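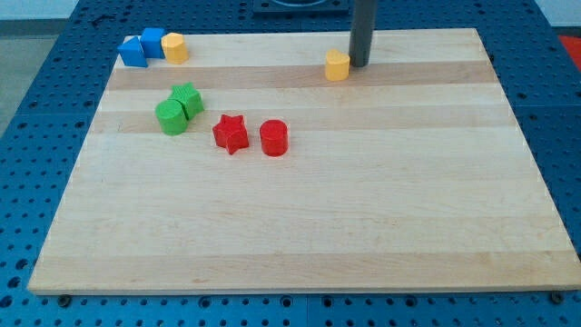
I bought the Murnine shape blocks in September for my youngest, who'd gone off jigsaws and wanted something she could bash about. They're small plastic blocks in red, yellow, green and blue, and the shapes are a good mix: cylinders, stars, a heart, a cube, a triangular one. I paid 7 quid, so I wasn't expecting heirlooms!

First thing to say is the colours are lovely. Proper strong colours, no arguments over which one is "sort of green". We play a sorting game where I call out a colour and she goes hunting, then we swap to shapes and it all gets sillier - the stars and cylinders are best for this as they come in more than one colour.

They stand up nicely on a flat board (we tried them on the carpet and gave up). The stars are the fiddly ones, mind. Stacking anything on top of the heart is hopeless, though my friend Enda swears his lad managed it.

Grumbles? The bag they came in split within a week, so ours live in an old ice cream tub. And I'd have liked a few more cubes, as she always wants to build a tower and runs out. Velterlow do a bigger tub with 50 in it, but it was nearly three times the price and I couldn't face picking them all up.

Would buy again, probably for my nephew next.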